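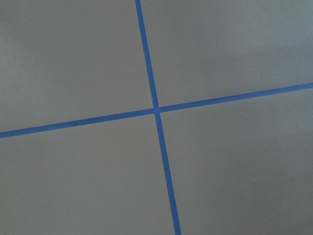

Deckhand and general helper wanted for a wooden boat build

I'm Antigoni, and I've been building small sailboats at Rurkstead for long enough that my knees complain about it. I need one more pair of hands from January through launch, and I'd love for it to be somebody who actually wants to learn how a boat goes together (instead of somebody who just wants to stand next to one, though I get the appeal).

The boat is the Pleleso, a 30 foot gaff ketch with a shoal keel, drawn for a couple who want to poke around shallow bays and still make a decent passage when the weather lets them. She's planked up and turned over already. What's left is the deck, the cabin, the spars, the rudder, and all the fiddly stuff that eats a whole winter – hatches, cleats, locker doors, more sanding than you want to hear about.

You'd be working mostly with me and Grigoris Vasilakis, our spar maker. He's quiet until lunch and then very much not. Kalliopi Nikolaidis does the rigging and sails, and she'll take you for the last few weeks when the masts go in.

What you'd be doing: fitting deck beams, mixing epoxy, cutting bungs, fairing, painting, varnishing, sweeping up, and holding the other end of long things. Once we launch, you come out on the sea trials with us as crew. That part is the fun part! Bring a jacket. 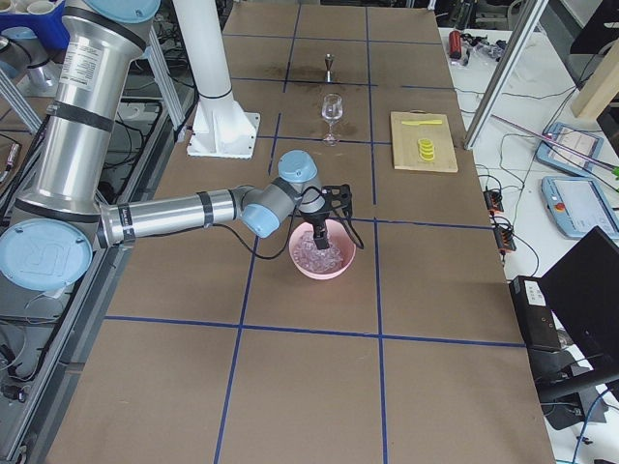 Pink bowl, blue tape.

What I'm looking for: you can read a tape measure, you show up on time (we start at 8 in the morning and the coffee is on before that), and you're okay being corrected. Some woodworking helps a lot. Sailing experience is nice but I've taught plenty of people to tack and I can teach you. You do need to be able to swim, and you need to be fine on a ladder. If epoxy gives you a rash, please tell me up front, and we'll talk about whether there's enough other work to go around.

The pay is $2000 a month, plus a bunk in the loft over the shop if you need one. The loft is warm and it smells like cedar. There's a shared kitchen and a shower, and the hot water is good if you get there before Grigoris does. Basic hand tools are here, but bring your own if you have favorites – I'm picky about my block planes and I'd understand if you are too.

To apply, write me a short letter. I don't need a fancy résumé. Tell me what you've made or fixed, what went wrong with it, and when you could start. Photos of your work are welcome, ugly joints included. Please add the names of 2 people I can call.

Send it to Antigoni Stefanou, care of the boat shop at Rurkstead, or drop it off in person any afternoon and I'll show you the boat. Come in by the side door and yell, the planer is loud.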